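Chapter 4
Corners, Walls and the Things We Push Against Them

Most advice on arranging a room begins with the corner. Put it in the corner, we are told, and the floor is free. Students should be slow to believe this. A corner is the hardest place in a room to reach, to clean and to light, and what goes into it tends to stay there.

Wissam Mahasneh's survey for Sterach covered 66 rented rooms. The owners claimed to have gained floor space by moving things to the walls. Mahasneh measured, and in 40 of the rooms the gain was too small to use -- a strip of floor too narrow to stand in.

Shape matters too. Catalogs draw every object as a neat box, but plenty of things widen toward the bottom, and a slanted side never sits flush against a straight wall. The gap it leaves is real floor, and it seldom shows up on the plan.

Before reading on, choose one corner you know well. Write down what stands in it, and when you last had reason to move it.

4.1 Where a wall meets a panel: a pale block with a slanted side, set close to the corner
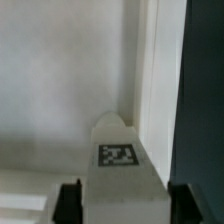 4.2 Measuring the gap

Start at the floor, where the object is widest. Measurements taken at eye level flatter the room.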